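**Rib knit** is a family of knitted fabrics made of raised vertical columns (the ribs) and sunken ones between them. It is one of the stretchiest structures a hand or machine knitter can make, and it turns up everywhere: cuffs, collars, hats, socks, and whole sweaters in thick, springy yarn. A good coarse rib has a depth that flat knitting never quite gets, and it folds into wonderful soft ridges when you gather it up.

## Structure

Two basic stitches, knit and purl, are worked side by side in the same row and then stacked in the same order on every row above. The knit columns push forward and the purl columns drop back, so the fabric pulls in on itself like an accordion. Stretch it sideways and the hidden columns open out. Let go and they close again!

Ribs are named by their count. A 1×1 rib alternates single stitches, a 2×2 rib alternates pairs, and wider versions such as 4×2 give broad, bold stripes. Fisherman's rib and brioche are close relatives. Both work extra yarn into the columns, and the result is thicker, loftier and a good deal hungrier for wool (knitters planning a first brioche sweater are often startled by how many skeins it eats).

## Yarn and color

Wool is the classic choice, as its natural crimp helps the ribs spring back. Cotton and acrylic are used too, though cotton ribs tend to relax with wear. Strong, warm colors suit the texture especially well: mustard, rust and brick red all show light on the ridge and shade in the groove, so even a one-color sweater looks lively.

The knitter Hilkka Huttunen, whose pattern booklet *Nollis* is devoted entirely to ribbed pullovers, recommends swatching at least twice, once relaxed and once lightly stretched. Her largest pullover calls for 700 grams of yarn.

## Care

Ribbed sweaters are easy to look after once you know what they dislike, and what they dislike most is hanging. The weight of the fabric drags the ribs long and leaves bumps at the shoulders. Folding is much kinder, and any broad, padded surface at waist height will do for it. An ironing board works beautifully, with the sleeves laid in across the back and the body turned up over them.
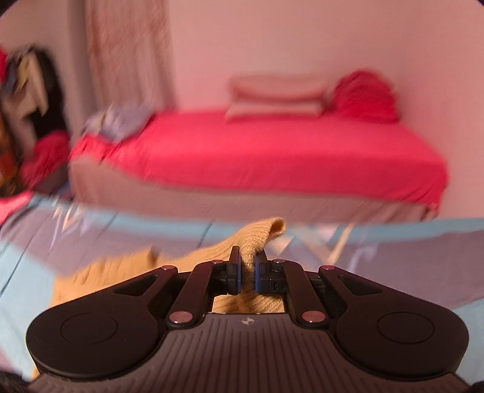 ### Pressing and steaming

A hot iron set down on rib knit flattens the columns, and in wool they may need a full wash to recover. Acrylic is less forgiving still, and can go permanently limp. Hold a steamer or steam iron just above the fabric, let the steam sink in, then pat the ribs back into line with your fingers. Leave the sweater where it is until it has cooled.

### Washing and drying

Wash in cool water with a mild detergent, squeeze gently, and roll the sweater in a towel. Dry it flat, nudging the ribs together so that they dry closed. Cuffs that have gone baggy can often be rescued at this stage by easing them narrower than you want them.

### Storage

Fold loosely and stack no more than a few deep, with the heaviest knits at the bottom. Clean sweaters keep best, as moths go for food spots and skin oils.

## In local craft

The town of Jultadville holds a rib knitting fair each March. Its display of handmade sweaters was started by Graciela Toledo and Patricio Bustos, and the mending table, where visitors bring in worn cuffs and elbows, is the part people line up for.

## See also

- Brioche stitch
- Cable knitting
- Garter stitch
- Blocking (textiles)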